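ok so the hospital bed for my dad's place. thread because three people asked me and I keep retyping it

started looking in August. thought it'd be a weekend thing. ha

first quote, Cunine, new, 3,878 before delivery. laughed out loud in the store, felt bad after

second quote was used, from Makhubela. 1,448 with mattress. went with that one, cried a little in the car

insurance: call BEFORE you buy. they want the doctors note first and the order second. I did it backwards and had to redo the whole thing

ask for the words "semi electric" or "full electric" in writing. semi = head and feet have a motor but you crank the height by hand. my back says get full

measure the doorways. then measure the hallway turn, thats the one that got us. had to take the closet door off its hinges at 7am in my socks

rental is a real option too btw. Plumever does monthly, fine for a hip or a knee. for us it's long term so no

sheets!! regular twin won't fit, you need twin XL. bought the wrong ones twice. twice

mattress that comes with it is usually awful. we put a foam topper on and he stopped complaining for like 30 minutes

where does the old bed go. garage. it lives in the garage now. please someone take this bed

also rails are seperate?? on most of them. ask. and a trapeze bar is its own line on the bill, same with the over-bed table

he hated the whole idea for a week btw. now he has the remote and will not give it up, sits himself up for every ball game
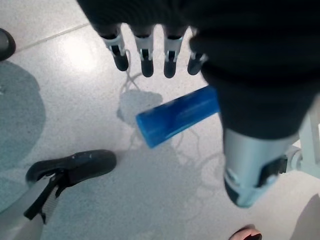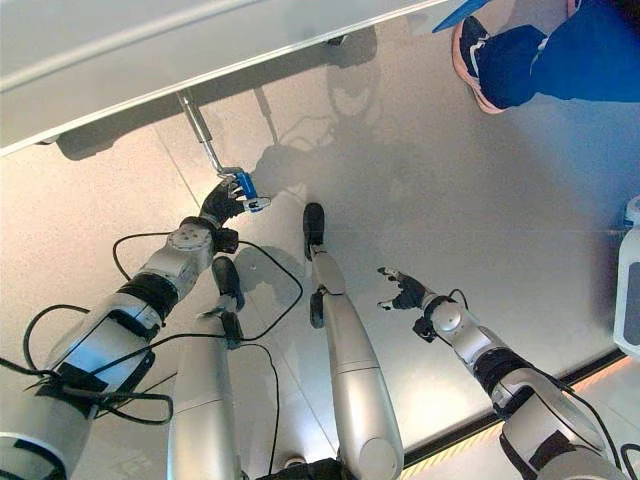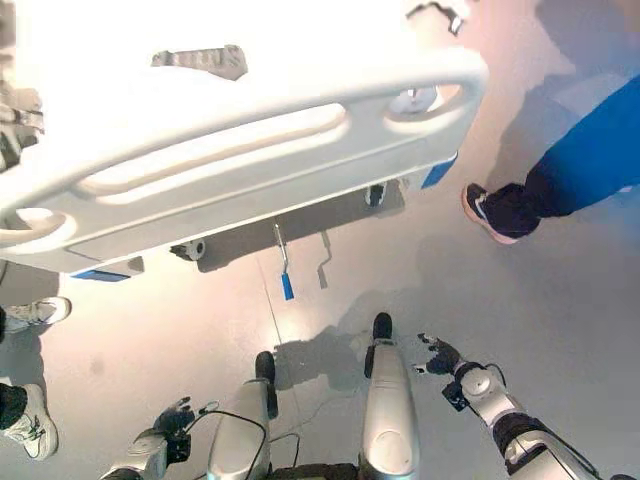

speckled floor, blue handle, end panel of the bed

ok he's calling me, more later. if you've dealt w/ Wosum for rails tell me how long they took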